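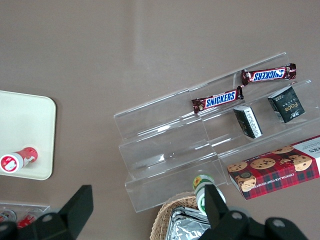

By the Ernel Local staff | 16 Dec 2022 | 4 min read

The snack counter at the Nareck Street community hall in Ernel has reopened with new stepped shelves, a shorter list of items and longer evening hours. It had been closed since June, when the old glass case was taken out along with the damaged flooring underneath it.

The counter now uses clear acrylic risers set directly on the tabletop. Snickers bars go on the upper levels, with small packets on the steps below and boxed cookies, including a chocolate chip shortbread in a red plaid box, down at the bottom tier. A wicker basket lined with foil stands in front, and a cream-colored tray is kept to the left of the shelves.

The hall bought the risers from Trundex, a shop-fitting supplier on the east side of town, as part of a repair budget of $3,436. Most of that money went to the floor and to a new electrical outlet behind the counter. The shelving, a cash drawer and a price board came to $414 together.

The old case had sliding doors at the back and could only be served from behind. With the open risers, customers pick up what they want and pay at the end of the table. The hall said in a notice posted at the entrance that this should shorten the line during the break at evening classes, when most of the day's sales are made in a quarter of an hour.

Opening hours are now 4 p.m. to 9 p.m. on class days. Before the closure the counter shut at 7 p.m., and people in the later classes had to use the gas station across Mekonnen Avenue. Weekend hours depend on bookings and will be listed on the board by the front door.

Prices on single chocolate bars are the same as they were before the closure. Boxed cookies cost a little more than last year. The hall said its supplier raised the price in the fall and that it will look at the figure again in spring. The counter takes cash and cards, with no minimum for cards.

Hot drinks have not come back yet. The coffee machine was stored in the basement during the floor work and needs a new water line before it can be connected. The hall expects to have it running early next year. Until then visitors may bring their own coffee into the lobby, but drinks are still not allowed in the gym or the piano room.

The notice also asks customers to put items back on the step they came from. Price labels are on the table and not on the goods, and a few people were charged the wrong amount in the first week. Anyone who thinks they paid too much can bring the receipt to the front office, which keeps the same hours as the counter.

Money from the counter goes toward heating and general upkeep. The hall sold more than 2,000 items in the last full season before the closure, with the winter months the busiest. A heating bill left over from last winter has been paid in part, and this season's takings will go to the remainder first.

Groups that rent the main room can order snacks ahead of time for meetings and birthday parties. Orders have to be in six days before the event and are paid for when they are picked up. Forms are in the rack next to the office window. Unopened boxes can be returned the next day for a refund, but single bars and packets cannot.

The hall will close over the holidays and the counter will close with it. Dates for the January class schedule are to go up in the lobby once the room bookings are settled. Renters who need a key during the break should call the office before it closes.

The side entrance on Mekonnen Avenue remains locked while the step outside is repaired. Visitors should use the Nareck Street doors, where the ramp is open.

Recent items

Mekonnen Avenue crosswalk to be repainted
Ernel library changes winter return dates
Trundex moves its showroom to larger building
Parking rules for the Nareck Street lot
Sign-up opens for beginner piano classes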